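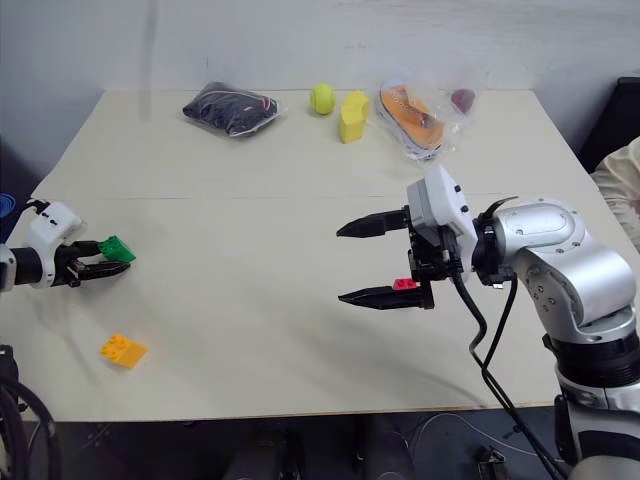

Para Ifor Parry, dedo comprido em garra paralela é vaidade de projetista: ganha alcance, perde firmeza, e quem paga a conta é o bloquinho que sai voando. Ele me escreveu isso antes mesmo de eu chegar ao Tudside, e passei a viagem inteira decidida a provar que ele estava errado. Cheguei com a resposta pronta, imagina!

Eu vinha namorando esse comparativo desde junho, quando a Fikska e a Skernus lançaram garras de dois dedos quase na mesma semana, as duas pretas e brancas, as duas prometendo pegar "qualquer coisa da casa". Qualquer coisa da casa é muita coisa, né? Eu tenm casa e sei. Então pedi para experimentar tudo em cima de uma mesa clara, com dois braços frente a frente e um monte de objeto sem nenhum parentesco entre si: bola de tênis, blocos de montar, calçado dentro de saco plástico, uma peça amarela que eu juro que parecia queijo.

Comecei pelos blocos, que parecem moleza. Não são. Os pinos de cima atrapalham se a garra fecha na altura errada, e um bloco meio torto em relação aos dedos gira em vez de subir. Na primeira rodada fiz 21 tentativas com o verde e derrubei 6. Mared Wynne, que montou a bancada comigo, assistiu a tudo comendo biscoito e só abriu a boca para dizer que eu estava fechando depressa demais (estava mesmo). Baixei a velocidade no controlador Cadwaladr, refiz a série e as quedas caíram para cinco, uma melhora tão modesta que fiquei até ofendida.

O que mudou o jogo foi a aproximação. Com dedos compridos dá vontade de pegar com a pontinha, como quem segura um inseto, e é aí que a peça escapa. Quando passei a entrar mais fundo, com o bloco quase encostando no corpo da garra, a coisa ficou outra! Só que aí o dedo de baixo raspa na mesa se o punho não estiver bem nivelado, e lá fui eu mexer no punho de novo.

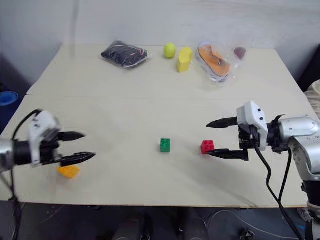 Depois vieram os plásticos, e aqui eu preciso confessar que perdi a paciência umas boas vezes. O saco amassa, reflete luz para todo lado, e a câmera de cima se confunde com o brilho - num momento ela marcava a borda do saco, no outro marcava o nada. Troquei a câmera da Skernus pela da Fikska, que tem cor mais feinha e lida melhor com reflexo, e fiquei com ela até o fim do dia. Para bola e bloco, tanto faz uma ou outra.

Cabo também merece um parágrafo, porque folheto nenhum mostra cabo. O da garra faz uma volta por cima do punho e, quando o braço gira muito, ele puxa. Prendi com velcro, soltei, prendi mais atrás. Mared prefere deixar folga e aceitar a bagunça, e acabei adotando o jeito dela.

No preço, a Skernus sai por 2.561 euros com os dedos longos incluídos, e a Fikska cobra os dedos à parte, o que me irrita profundamente. Se fosse para comprar hoje, eu levaria a garra da Skernus e a câmera da Fikska, com o controlador que já tenho. Mandei os números para o Ifor na mesma noite. Ele respondeu pedindo a série dos dedos curtos, que eu ainda não fiz, e já reservei a mesa para isso.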